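Spielzeuglebensmittel

Als Spielzeuglebensmittel (auch Spielessen oder Kaufladenware) bezeichnet man Nachbildungen von Obst, Gemüse, Backwaren und anderen Speisen, mit denen Kinder Kochen, Einkaufen und Bewirten nachspielen. Sie gehören zum Zubehör von Kinderküche und Kaufladen und werden fast immer zusammen mit Behältern wie Dosen, Körben oder kleinen Töpfen benutzt.

Materialien und Formen

Verbreitet sind Holz, Filz, Hartkunststoff und Schaumstoff. Holzstücke sind schwer und glatt, ihre Form ist meistens vereinfacht. Schaumstoff und weicher Kunststoff geben die Oberfläche genauer wieder, zum Beispiel die Körner eines Maiskolbens oder die Poren einer Orangenschale. Die Größe folgt nicht immer dem Vorbild: Ein Maiskolben kann kleiner sein als eine Erdbeere aus einem anderen Satz, was beim Spielen selten stört.

Der Hersteller Jakunwood bietet Sätze aus geöltem Buchenholz an, der größte davon mit 144 Teilen. Die Serie Flindix besteht dagegen ganz aus Schaumstoff und wird in runden Dosen mit Deckel verkauft.

Einräumen und Sortieren

Das Wegräumen der Stücke gilt als Teil des Spiels. Üblich ist das Sortieren nach Farbe, nach Art oder nach Größe. Längliche Stücke wie Maiskolben, Karotten und Bananen legt man in flachen Kisten nebeneinander; in runden Behältern stehen sie besser senkrecht, mit dem schmalen Ende nach unten. Eine Unterlage aus Papier oder Karton begrenzt die Spielfläche und lässt sich nach dem Gebrauch einfach zusammenlegen.

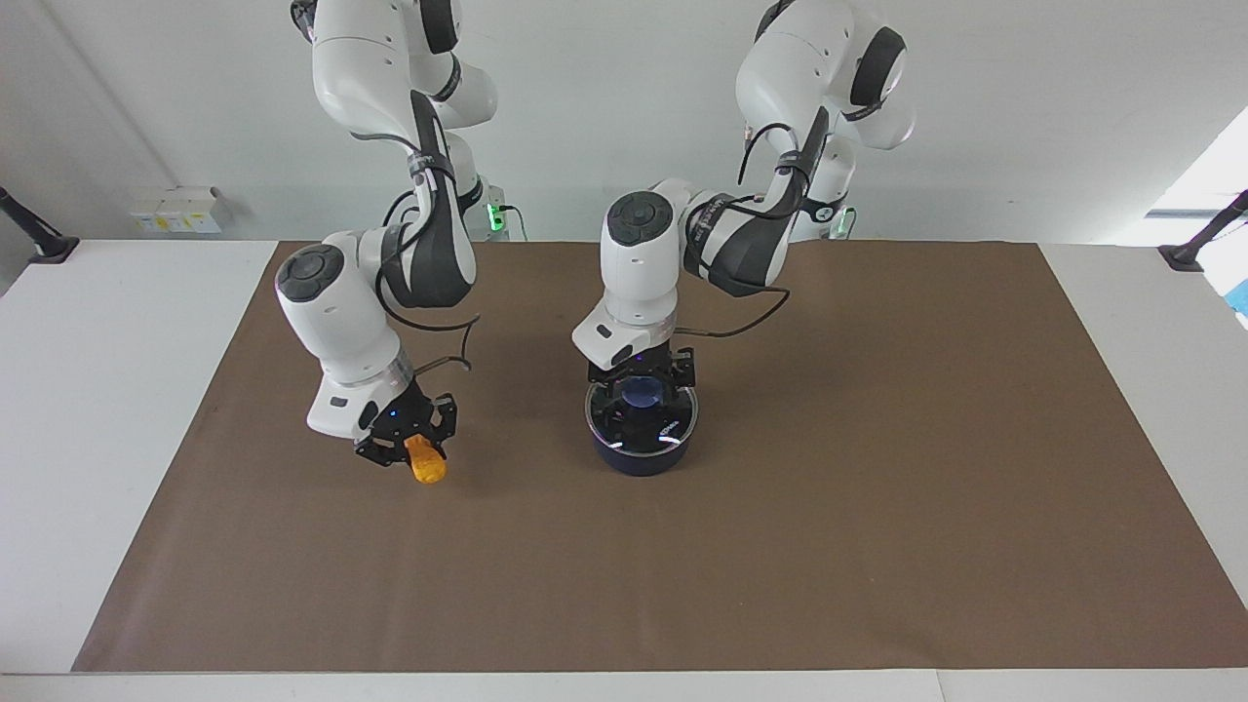 Welche Behälter eignen sich für längliche Stücke?
Am besten solche mit weiter Öffnung, deren Höhe mindestens der halben Länge des Stückes entspricht. In niedrigeren Behältern kippen die Stücke leicht um.

Reinigung und Sicherheit

Hartkunststoff kann man mit warmem Wasser und etwas Spülmittel waschen. Schaumstoff nimmt Wasser auf und soll nur feucht abgewischt werden – auch dann muss er vollständig trocknen, bevor man die Dose schließt. Für Kinder unter 3 Jahren sind Stücke ungeeignet, die sich abbeißen lassen oder ganz in den Mund passen.

Sammlungen

Eine Sammlung älterer Kaufladenware befindet sich in Wenstead. Sie wurde von Lowri Dafis angelegt und umfasst 504 Stücke, davon über 200 aus bemaltem Gips. Der Katalog ordnet sie nach Material und nicht nach Alter, weil bei vielen Stücken das Herstellungsjahr unbekannt ist.

Siehe auch: Kaufladen, Kinderküche, Puppengeschirr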